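Carnet d'atelier, 23 février 2021

Bon, je note tout ça pendant que le café passe, sinon demain j'aurai oublié la moitié. Matinée entière sur les chaînes textiles du fourgon, enfin les deux paires Lumbao qu'on avait montées avant la descente de Skerkulden. La toile a drôlement peluché côté intérieur (roue avant gauche surtout) et je pense que c'est le tendeur qui est trop lâche, ou alors moi qui roule trop vite sur le sec, au choix. Rhea dit que c'est moi !

J'ai repris la mesure de l'élastique : 14 mm de jeu à gauche, 13 à droite. Un millimètre d'écart, ça ne devrait rien changer, et pourtant c'est toujours la gauche qui s'abîme. À revoir roue démontée, en regardant l'usure du pneu en même temps.

Compteur à 2 776 km depuis la pose des pneus hiver Vustari. Je m'étais promis de les permuter à 2 000, donc voilà, je suis en retard, c'est écrit noir sur blanc et Rhea Agbayani pourra me le ressortir autant qu'elle veut. 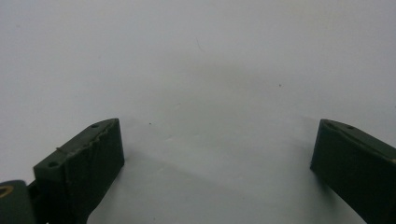

Crédit photo : R. Agbayani

Après manger, les chaînes métal Pida. Rinçage à l'eau tiède, brosse, séchage au compresseur, puis un voile de graisse sur les maillons. Le sel avait déjà piqué deux crochets, je les ai passés à la paille de fer et ça part bien. Par contre le câble de fermeture a pris un pli assez moche près du cliquet. Je ne le remonte pas comme ça, j'en commande un neuf (demander la référence au magasin, l'étiquette du sac est illisible !!).

Essai dans la cour ensuite, sur la plaque de neige tassée derrière le hangar. En deuxième, tout doux sur l'embrayage, le fourgon sort sans rien. En première il creuse et il se pose, évidemment. Avec les chaînes textiles, il repart dans les deux cas, même fatiguées comme elles sont, ça m'a plutôt épatée.

Reste à faire :
permuter les pneus, vraiment
resserrer après 50 mètres et remesurer le jeu à gauche
racheter des gants, les miens sont percés au pouce
remettre la pelle courte dans le coffre, elle traîne au garage depuis août

Rhea, si tu passes avant moi, la clé en croix est restée sur l'établi du fond.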